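Visel Workshop Guides
Setting the pick height

Complete this procedure after the arm has been homed and before any program is run. Members using the Ferkis controller should load profile 11 first.

1. Lay the wooden board flat on the perforated work surface.
2. Spread the shape blocks over the board. Two or three may touch, as crowded blocks are the harder test.
3. Select a block and lower the gripper in single steps until the tip meets it.

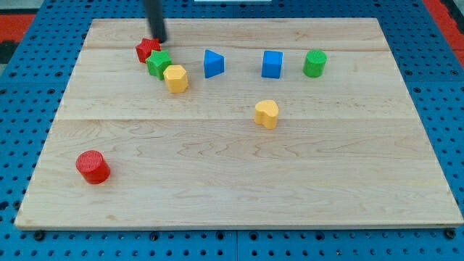
Jin

The star blocks require particular care when they stand close together, as the red and green ones do on this board. Record the reading at the point of contact. On the workshop arm the stored value is 428. Enter the new value, raise the gripper fully and repeat with a block standing on its own, such as the yellow heart.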